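Six months with the old pump shed

We moved out to Pundville in February, which anyone local will tell you is a daft time to move anywhere, let alone onto a block with its own bore.
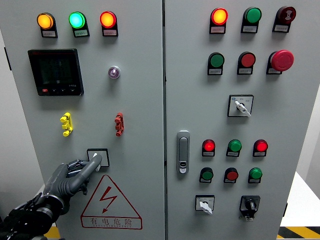 I'd never thought much about water before. You turn the tap, it comes out, you complain about the bill. Now I know the level of our tank the way I used to know the train timetable, and I've become the sort of person who gets up at 2 in the morning because the rain sounds promising.

The first fortnight was rough. I left a sprinkler going on the veggie patch overnight (I know, I know) and we woke up to air in the pipes and shampoo in my hair. Analyn from up the road came by with a ute full of jerry cans and a lemon slice, and didn't laugh until she'd had her cuppa. Then she laughed quite a lot!

So we've learnt a few things. Showers are short. The washing machine goes on when the sun's out. The grey water goes to the citrus, and the mandarin has gone berserk on it. I priced up a second tank at the rural supplies place in Cernadell and nearly fell over, so for now we've cleaned the gutters and moved the chook water onto its own little barrel off the shed roof - 77 litres, bought second-hand, still smelling faintly of olives.

The garden's smaller than I'd planned. I had such plans for dahlias. But the silverbeet doesn't seem to care what I do to it, and we've had more zucchini than two people should ever have to eat.

Next job is mulch, a whole trailer of it, if I can talk Tetsuya into lending me the trailer again.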